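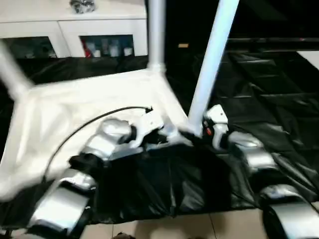
*White fabric, black plastic, white poles. September at its most glamorous.*

The Prunska frame is the sort of thing I buy when I've decided to become organized. It lives in a bag for most of the year, and then one evening I remember I own it and lose 50 minutes of my life. The instructions run to 30 pages. Page 29 is a drawing of a smiling person. I have yet to reach page 29 in the same mood as that person.

The fabric is fine. It drapes, it's white, it has soft folds like something in a hotel. The plastic sheeting is another matter. It creases if you look at it, it shines like a wet seal, and it would much rather be on the floor than wherever you had in mind.
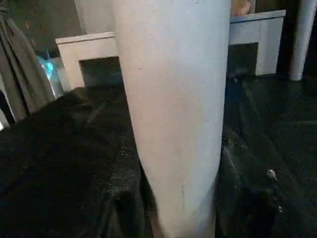

*A leg with some history.*

I could wipe the smudges off that leg. The thin dark scuff near the bottom I'm less sure about, and I've made my peace with it. It goes nicely with the white units behind, which look a bit tired themselves. I used to think white furniture would make a room feel calm. Mostly it keeps a diary.

Then there's the blue-gray piece with the darker rim at the end. It has a pale line running down it that may be a scratch or may be how it was made, and I have spent more time on this question than I'd like to admit.

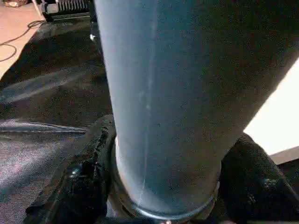 Miłosz Witkowska wrote to say that I should give up on plastic sheeting and get an old cotton bedspread, "which at least has the decency to fold." I own two. They're in the bag under the frame parts, naturally.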